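# Acheter un robot, c'est d'abord acheter une table

Je vais commencer par le chiffre qui m'a réconcilié avec les tableurs : 416. C'est le nombre d'heures que nous avions oublié de budgéter la première année, au laboratoire d'essais ménagers de Medina. Pas des heures de robot, des heures de gens. Visser, câbler, déplacer un support de quatre centimètres, racheter une multiprise, reprendre un réglage parce que le support avait bougé. Le devis des bras, lui, était impeccable, relu trois fois, négocié jusqu'à la garantie.

Et pourtant je referais tout, et tout de suite ! Je suis convaincu que les petites structures comme la nôtre ont raison de s'équiper maintenant en robotique à deux bras, à condition de cesser de préparer leurs achats comme on achète un four de laboratoire. Un four arrive, on le branche, on l'amortit sur 12 ans. Un poste robotisé, c'est un petit atelier qui vit, qui s'encombre, qui réclame sans arrêt de la place et des accessoires.

Prenez la question du deuxième bras. Dans toutes les réunions de planification où j'ai siégé, quelqu'un propose de le repousser à l'exercice suivant. Je comprends la tentation, c'est la ligne la plus lourde du tableau. Mais la vaisselle et les portes d'appareils sont des affaires de deux mains, et une étude menée avec une seule doit être reprise presque entièrement le jour où la seconde arrive. Chez nous, le projet Gandar prévoyait un bras, puis deux. Nous avons payé deux fois le plan d'implantation et deux fois la formation. Si le budget ne permet pas la paire, mieux vaut attendre six mois et l'acheter d'un coup. 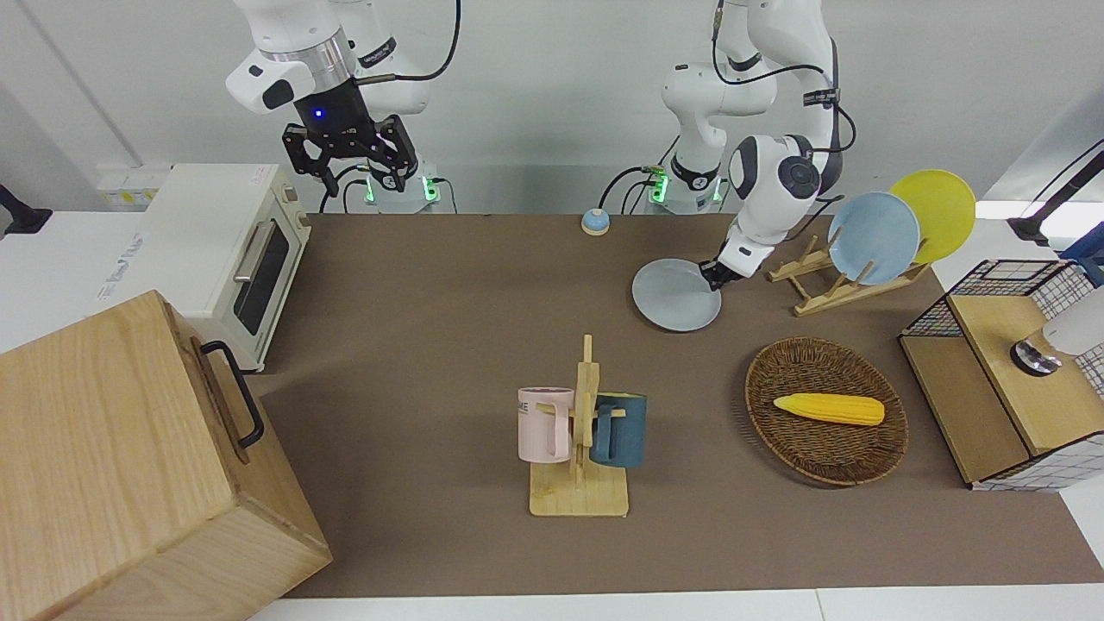
Vient ensuite ce que j'appelle la ligne « bazar », et que notre comptabilité, plus digne, a baptisée « petit matériel d'essai ». Des assiettes, des tasses, un égouttoir, un mini-four, un panier, un faux épi de maïs. Notre première enveloppe était de 2 234 euros pour l'année et j'ai entendu des soupirs autour de la table. Des tasses, vraiment ? Eh bien oui, des tasses, et de plusieurs couleurs, avec des anses différentes, et des assiettes dont le rebord n'a pas toujours la même épaisseur. C'est la dépense la plus rentable du dossier. Un bras qui n'a jamais rencontré que la même assiette n'apprend rien à personne sur ce qui se passera dans une vraie cuisine.

Je plaide donc pour que cette ligne soit votée à part, et laissée à la main de l'équipe. Chez nous, il fallait un bon de commande visé par deux services pour un porte-tasses en bois. Il a mis cinq semaines à arriver. Depuis septembre, l'équipe dispose d'une carte d'achat plafonnée et je n'ai plus vu passer un seul dossier bloqué pour de la vaisselle – quel soulagement !

Pour le reste, deux habitudes nous ont beaucoup aidés. La première : demander au fournisseur le prix de la pièce d'usure avant celui du bras. Telance nous l'a donné dans la journée, doigts de pince compris, et Watach a mis plus longtemps mais avec un tableau bien plus clair, délais inclus. Les deux offres se valaient sur le papier, et c'est le tableau qui a fait pencher la balance. La seconde : dessiner la table à l'échelle, au sol, avec du ruban adhésif, puis y poser tout ce qu'on compte y mettre. Nous avions prévu trop court. On pense au rayon d'action, jamais à la place que prend un panier quand il y a déjà un four à côté.

Reste la durée. On me demande souvent sur combien d'années étaler l'investissement, et je réponds 5, parce que les pinces et les logiciels auront changé d'ici là, même si les bras tournent encore très bien. Les tables et les meubles, eux, serviront au poste suivant. Il faut les choisir solides et prévoir une prise de plus que nécessaire.

Notre prochaine demande part au printemps. J'y ai inscrit un second poste complet, ses deux bras, sa table plus profonde – et 416 heures, en toutes lettres cette fois, dans la colonne du personnel.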